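Notes from the gripper catch-up, September

Taken by me because I lost the draw again. Romana Halás chaired. Everyone from the bench side was there, plus two from Hukel on the phone who dropped out halfway and came back for the cable discussion.

1. Last month's notes

Agreed as written, except that Romana wants it on record that she never said the Plodau pads were "fine". She said they were fine on boxes. Fixed in the file.

2. Fruit trials with the hand-held pair

I went through how the two-handed fruit work is going. We're on the blue pads now with one gripper in each hand, sorting mixed fruit between the dish and the cloth. We're at 692 recorded picks in total, and 179 of those I've marked as doubtful, mostly because a pad slid on the skin before it got a proper hold. Romana asked if doubtful means failed. It doesn't, it means I'd want somebody else to look at them before they go anywhere near the Won controller.

The small red fruit is my favourite to pick up, I'll admit. It's got enough texture that the pads bite without you having to squeeze like mad, and you can come in from nearly any side if the neighbours give you room.

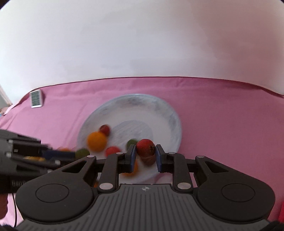
Limes are another story. They're the right size, but they roll the second one pad touches before the other, and then you're chasing them around the rim and knocking the oranges about. I reckon I lose more time to limes than to everything else put together. Hukel asked if we could go slower on the close. We can, but my wrist gets tired and starts to wander, so I'm not sure it comes out ahead. We'll try it over one batch and see.

There was a fair bit of talk about whether to keep the dates in the mix. They're wrinkly and they hide under everything. Two people wanted them out, I wanted them in, and Romana sided with me on the grounds that a pile where everything is round and shiny teaches us very little. Dates stay.

We also talked about layout. I've been starting with part of the fruit on the plate and the rest loose on the cloth beside it, so both hands have something to do from the first second. The Hukel folks would like it more spread out. I'd like it left alone for now, or we can't compare with what we've already got. Left alone until we reach 500 clean ones on this setup, then we'll revisit.

Somebody brought up the flowery tablecloth again. I like the tablecloth. It stays too.
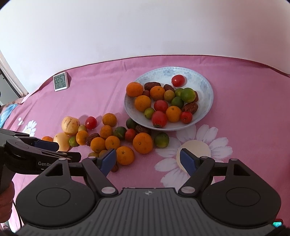 3. Pads: Plodau or Budex

Budex have sent 2 sets of their softer pads. I've only had them on for an afternoon, so this is first impressions. They're kinder on tomatoes and they grip a smooth peel nicely, but they feel a bit mushy on anything little and I couldn't tell when I'd closed all the way. The Plodau ones are stiffer and you get a clear stop.

Romana asked what I'd choose if I had to choose today. Plodau, but I'd sulk about the tomatoes. She'd like a proper side by side before anyone places an order – same fruit, same person, same starting pile – and I said I'd do it if someone else does the labelling. Long silence on the phone from Hukel, then they said yes.

The little yellowish-green ones should go in that comparison for sure. You have to come down almost straight and catch them right at the tips, and the big pale fruit just behind doesn't leave much slack if you overshoot. 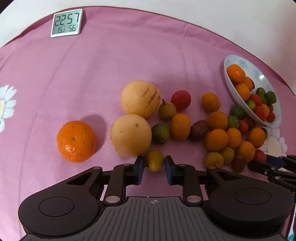 Small fruit held at the pad tips, second gripper coming in from the right.

4. Cables and the Won controller

Short one. The cable on the left-hand unit keeps finding its way over the table edge and tugging at my grip. Hukel suggested a clip at the elbow. I've tried tape and hated it, so a clip it is.

The Won controller still drops its settings if you unplug it before it's finished saving. Please wait for the beep! I've put a note on the lid.

5. To do

Me – slow-close batch, then the pad comparison.
Hukel – labelling for the comparison, and send the elbow clips.
Romana – look over the doubtful picks, and ask Budex if they make something between soft and stiff.
Whoever used the last of the pad screws – more pad screws, please.

Next catch-up same time next month. Romana's bringing the spare controller.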